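Subject: Re: [bridolero-build] Grippers closing late, and a cheap test task
To: the Bridolero build list

> We got both hand grippers printed and wired at the Flardale
> shop, but the right one lags the trigger by a noticeable bit.
> Is this the servo or our code? Also, what are people using as
> a first task? Stacking cups got old fast and tells us very
> little about wrist angle.

Oh, I know this lag! We had the same thing on our pair and spent a whole evening swapping servos before looking at the serial settings. Our loop was printing a debug line on every pass, and once I took that out the right gripper woke up completely. If you still want the log, write it every 40 passes and you won't feel it in the fingers.

The other thing to check is the trigger range. Ours reads 832 at rest and close to full scale when squeezed, so if you left the default start point of 2,000 in the config, the first part of your squeeze does nothing at all. It feels exactly like a slow servo. Set the start value per hand - the two triggers never match.

As for a first task, try writing on a whiteboard! It's been so much fun. You need a small board that stands up on a table, a couple of clips along the bottom edge, and a marker. Pressure matters, angle matters, and you can see your mistakes right away. We started with single strokes, then wiping them off, then letters (my S is still terrible). Put down something you don't mind getting marker on, or be ready to scrub the table like us.
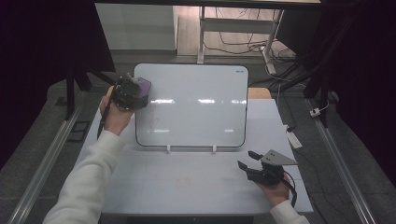
Photo: Miltatetti shared workshop, November

One gripper in each hand, with the board between them. Watch your cable on the right side. Ours runs down past the wrist, and I like to leave enough slack for a full reach across the table before I tape anything.

We're up to 3,000 recorded strokes now and I'm happy to share the folder plus the config for both hands. Which firmware are you on? If it's the Taheri branch, pull again first, the trigger smoothing in there got a lot better.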